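Home Articles Issues About Contact
November 13, 2023
By Thilini Akanda and Bernardo Godinho
13 shares 3 comments

4. Printed cloths and the finding of the corner

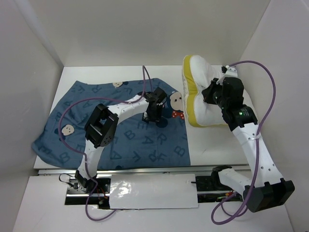 Laurinda Serrano told us in her interview that she never looks at the print when she folds, that she goes by the hem with her fingers, and that a cloth with many figures on it makes her slower only when she is tired. Mafalda Coelho disagreed. For her the print is the first help, and with a plain sheet she must turn it two times before she knows which side is the long one.

Figure 3. Slate-blue cloth with cartoon heads and capital letters, spread on a white tabletop. The upper left corner is folded to a point.

We take these two opinions as the start of this section, as they describe well the division we met in the households of Condalholm. In the 20 interviews, the persons who fold by touch and the persons who fold by sight gave different names even to the same mistakes. The first group speaks of a "lost edge". The second group speaks of a cloth that is "crooked".

The cloth in Figure 3 belongs to the type we call scattered print. The letters lie at different angles, so they do not tell the folder which way is up. This is a difference from the striped cloths of section 3, where each stripe can be followed by the eye until the hem. On a scattered print the eye goes to the faces and to the strong details, such as the red bow with white dots, and these are not always near a corner. Several persons told us that they choose one such detail and keep it in the same place during the first fold. We call this an anchor detail.

A second matter is the outline. When a large cloth is laid on a table, it seldom shows its true shape. In Figure 3 the rounded corner on the left hangs over the edge of the table, and there are soft creases on the same side. A folder by sight must then decide what is a corner and what is only a bend in the fabric. Horrocks, in his notes on the laundry rooms at Grullirport, advises to pull the cloth fully onto the table before any fold is made. Our participants knew this rule, but many followed it only for tablecloths and for sheets that would be seen by guests. For children's bedding they were less strict – it will be opened again in the evening, as Coelho remarked.

The size of the table has also an influence. In the flats in Vieira Street the kitchen table was usually too small for a large cloth, and the first fold was made in the air, with the arms open, or on the bed. The persons who worked in this way mentioned the print less often. We think the reason is simple: a cloth that hangs from the hands shows its hem clearly, and its weight makes the creases fall out.

We do not claim that one way is better. The visits in July were short, and we did not measure the time of folding. What we can say is that the print is a real part of the work for about half of the persons we asked, and that the household manuals discussed in section 2 do not mention it. The next section turns to the storing of folded cloths, where the print becomes important again, as many persons leave one face or letter on the outside to know the cloth in the cupboard.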